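Handgelenkkamera und Stoff: Greifer findet die Kante nicht
Forum > Eigenbau > Greifer und Sensorik

plutero_fan
Arm ist ein Eigenbau, Parallelgreifer mit zwei schwarzen Fingern, kleine Kamera am Handgelenk. Aufgabe: türkises Tuch an einer Kante fassen und umschlagen. Sobald der Stoff nah vor der Linse hängt, liefert die Kantenerkennung nur noch Falten. Belichtung ist fest, Fokus auch.
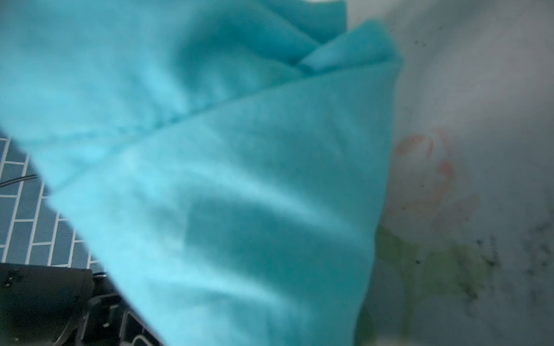

Farbsegmentierung im HSV-Raum läuft stabil, die Maske ist sauber. Mir fehlt der Schritt von der Maske zum Greifpunkt. Hat jemand das ohne Tiefenkamera gelöst?

L.Royer
Fokus auf welche Distanz?

plutero_fan
80 mm. Beim Anfahren bin ich am Ende bei 40.

L.Royer
Dann ist die Unschärfe kein Wunder. Kante aus größerer Höhe bestimmen, Punkt in Basiskoordinaten speichern, den Rest blind fahren. Hand-Auge-Kalibrierung vorausgesetzt.

fiifi_a
Sehe ich anders. Blind fahren geht bei starren Teilen. Stoff verschiebt sich beim ersten Kontakt, dann stimmt der gespeicherte Punkt nicht mehr. Ich würde den Motorstrom der Finger auswerten und bei Kontakt neu aufnehmen.

L.Royer
Motorstrom bei Hobbyservos ist Rauschen.

fiifi_a
Mit Tiefpass nicht. Läuft bei mir seit Oktober.

plutero_fan
Habe beides probiert. Der Untergrund ist hell mit Blumen- und Schmetterlingsmotiv, daneben blaue Fliesen. Die Fliesen liegen im Farbton nah am Schatten auf dem Tuch, da franst die Maske aus. 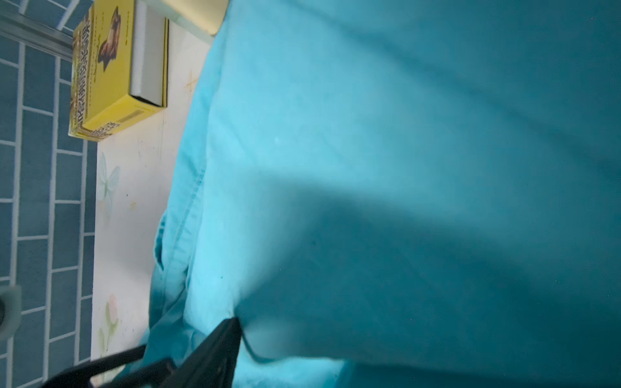

Untere Schwelle für die Sättigung habe ich angehoben, danach fehlten die hellen Stellen im Stoff. Momentan maskiere ich den Boden über eine feste Region aus - unschön, aber reproduzierbar, solange die Basis verschraubt bleibt.

Annick_C
Im Lab-Raum nur a und b nehmen, L ignorieren. Und den Saum suchen, nicht irgendeine Falte: Der Saum hat eine Naht, die läuft parallel zur Kante.

fiifi_a
Naht bei der Unschärfe? Viel Erfolg.

Annick_C
Aus der oberen Position natürlich. Da gebe ich Royer recht.

plutero_fan
Lab teste ich als Nächstes, Tiefpass danach. Log kommt hier rein.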